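Home | Facilities | Guides | Staff Lockers | Forms | Contact

Lallano Facilities Guide
Section 2: Assigning, Using and Returning Metal Lockers

2.1 Scope

This section applies to the white metal lockers installed in the Lallano building and in the Pliltetti annex. It covers first assignment, daily use, key handling, cleaning and return. Fitting and anchoring of the cabinets is covered in Section 1 and must be complete before any locker is assigned.

2.2 Before Assignment

1. Confirm that the locker number on the assignment form matches the number on the key tag. Numbers in the Pliltetti annex begin at 1000.
2. Open the door fully and check that it swings without rubbing against the neighboring door.
3. Check the interior for items left by a previous user. Hand any such items to the Facilities Office with a note of the locker number.
4. Turn the key in the open position several times. The lock must move freely and the key must come out without force.
5. Sign the form and have the user sign it. The user keeps the lower copy.

Note: Two keys are held for each locker. One is issued to the user. The second remains in the key cabinet at the Facilities Office and is not lent out for daily use.

2.3 Daily Use

1. Insert the key straight into the lock and turn it until it stops.
2. Pull the door by its handle. Do not pull on the key.
3. Place heavy items on the floor of the locker and light items on the shelf, where one is fitted.
4. Close the door, turn the key back and remove it.
5. Pull once on the handle to confirm that the door is locked.

Caution: A key left in the lock can catch on clothing or bag straps and bend. A bent key must not be straightened or used again. Report it on Form 2368.

Where doors have ventilation slots, keep the slots clear on both sides. Do not cover them with labels, tape or posters. Wet coats and towels must be dried before they are stored. Food may be kept in a locker during the working day only, and in a closed container.

The following may not be stored at any time:

- fuels, solvents and aerosol cans
- batteries that are swollen or damaged
- items on charge

2.4 Lost Keys

1. Report the loss to the Facilities Office on the same day.
2. Complete Form 2368 and state where the key was last used.
3. A staff member will open the locker with the second key in the presence of the user.
4. Remove all contents. The locker stays empty until the lock has been replaced.

Locks are supplied by Lema. Locks from other suppliers do not fit the door cutout, and users may not install their own.

2.5 Cleaning and Floor Area

Doors are wiped by the cleaning staff in July, when most lockers are free. At other times the user is responsible for the inside of the locker and the cleaning staff for the outside and the floor.

1. Wipe the door with a soft cloth dampened with water and a little Skititz cleaner.
2. Dry the area of the lock at once. Do not spray cleaner into the keyhole.
3. Wipe handles and latches last, using a clean side of the cloth.
4. Mop the floor tiles up to the base of the lockers and let them dry before the aisle is used again.

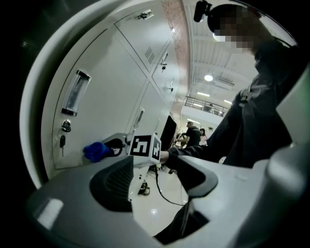
Bags, cables and small items should be kept out of the walkway in front of the doors. Tiled floors are slippery when wet, and lower doors open at a height where they are easily walked into - close each door as soon as the locker has been used. Tables and other furniture may stand in front of a row only where every door can still be opened in full.

Caution: Do not use abrasive pads on painted metal. Scratches expose the steel and will rust.

2.6 Return of a Locker

1. Empty the locker and remove any hooks, magnets or labels.
2. Wipe the interior as described in 2.5.
3. Lock the door and bring the key to the Facilities Office with the lower copy of the form.
4. Wait for the return to be entered. The user remains responsible for the locker until this has been done.

Lockers not returned by the user's last working day will be opened and cleared. Contents are bagged, marked with the locker number and held at the Facilities Office.

Questions on this section should be addressed to Nnamdi Wike, Facilities Office.

Contact Facilities | Copyright Lallano | Back to top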